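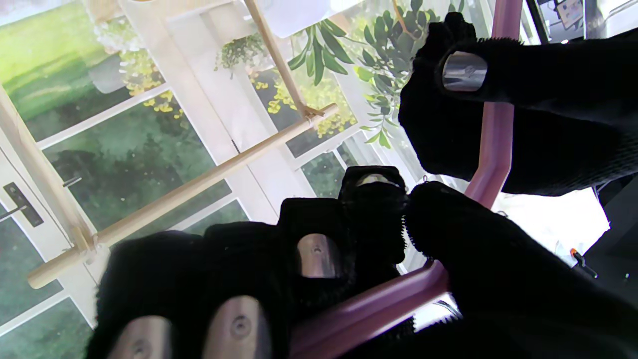
Plito's hand closed on the bent rod, seen from the wrist camera.

Hand rebuild, June

The fingers on Plito now wear knitted sleeves under the metal tip pads. Bare fingers let the bent rod roll as soon as the wrist turned, and the knit adds enough drag to stop that at a lower grip force. The edges fray. Joscha Wendt has tried hemming them, but the hem catches at the finger joint, so for now we trim the loose fibers and carry on.

The pads are held with screws. Check them before each session - a pad that has worked loose shifts the contact point and the grip log becomes useless.

The log stands at 1,402 grips since the sleeves went on, with 54 drops. Most of the drops came at the bend, where two fingers meet the rod at different angles. The controller still treats the rod as straight. Suwannarat is writing a version that closes each finger separately and stops on motor current.

Spare sleeves are in the drawer marked Estodora. Please log the sleeve number when you change one.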